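Ticket: arm drops small cubes short of basket, big one fine
Project: Dino (shared shop build, bench 2)
Opened by: Aminu Dauda
Assigned: Eleri Skyrme
Status: open, waiting on part
Priority: medium

Aminu, 9:40 am
Pick and place routine on Dino. Large cube goes in the basket every time. Small ones, grip closes, arm lifts maybe an inch, cube slips. Or the jaws close next to it and get nothing. No error in the log, it just says pick OK and goes on to the next one. Running the August build of the controller code, Claline driver board, stock jaws.

Tried so far:
- power cycle, no change
- re-homed all joints, no change
- slower approach, a bit better on red, blue still misses
- swapped the USB cable becuase somebody always asks

Eleri, 10:15 am
What's the close position set to? And is small cube using its own profile or the same one as large? Send a still from the fixed cam with everything where the program thinks it is. Don't nudge the cubes first.

Aminu, 10:32 am
Same profile for both. Didn't know there were two. Close position is 1,608. Still attached.
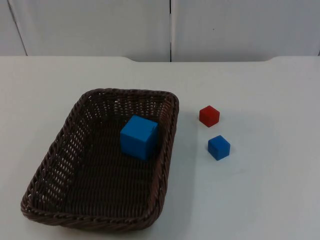

Fixed cam, Dino bench. Large blue in basket, small red and small blue still on table.

Eleri, 10:50 am
OK so 1,608 is the large cube number. Jaws stop way too wide for the small ones. Make a second profile, copy everything, then bring close down in small steps until it holds. Don't go straight to full close, Huw stripped a servo gear that way on the Pritchard arm.

Also both small cubes are sitting at an angle to the basket. Is wrist rotation on? If it's coming in square it'll catch a corner and push the cube away. Would explain the misses.

Aminu, 11:25 am
Wrist rotation was off. Turned it on. New profile saved as small_v2. Red picks now, holds all the way over the rim and drops in. Blue picks but lets go early on the way over.

Eleri, 11:31 am
Hold time? Should be over 400 ms before lift.

Aminu, 11:48 am
Was 150. Set to 450. Better but still lost blue once on the swing. Left jaw pad feels slick, the rubber is worn smooth at the tip. Right one's ok.

Domenica Leitner, 12:05 pm
Pads are Maltell, I have a new pair on order with my stuff. Don't glue sandpaper on there pls, it chews up the paint.

Eleri, 12:10 pm
Leave open till pads are in. Meanwhile fix the log, it shouldn't say pick OK when the jaws are empty. Check motor current after close, if it's low call it a miss and retry.

Aminu, 12:14 pm
Will do tonight. Bench is free if Sioned wants it, just don't overwrite small_v2.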